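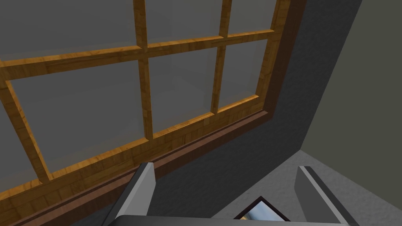
Remo Hauser

Birketti

The Birketti are an Indigenous people of the Kaltcombe coast. Their traditional territory takes in the northern shore of Kaltcombe Sound, the lower Camenzind River and the small islands at its mouth. The name is usually translated as "people of the slack water" and was first applied to the river villages alone.

Population and reserves

The Birketti First Nation has more than 200 registered members. It holds four reserves, of which two are lived on all year. The largest, Burkomar, stands on a gravel spit east of the river mouth and has the band office, a school and a public wharf. The other reserves are former fishing stations and are used mainly in summer.

Traditional life

The Birketti were formerly divided into three local groups, each with its own winter village and a ranked line of chiefs. Rights to salmon streams, clam beds and stretches of beach belonged to houses and passed down through either parent. Families moved to the outer islands in spring for halibut and seal, and returned to the river in July, ahead of the sockeye run. Red cedar supplied planks, canoes, rope and clothing.

The three groups came together at Burkomar after heavy losses from smallpox. Their chiefs kept separate seats at feasts – an arrangement still followed at namings and memorials.

Language

Birketti is a dialect of the language spoken along the sound. It differs from the southern dialect chiefly in its vowels and in its words for tides and weather. Few fluent speakers remain. Classes are held at the Burkomar school, using recordings made by elders and a printed word list.

See also: Kaltcombe Sound; Camenzind River; Coastal treaties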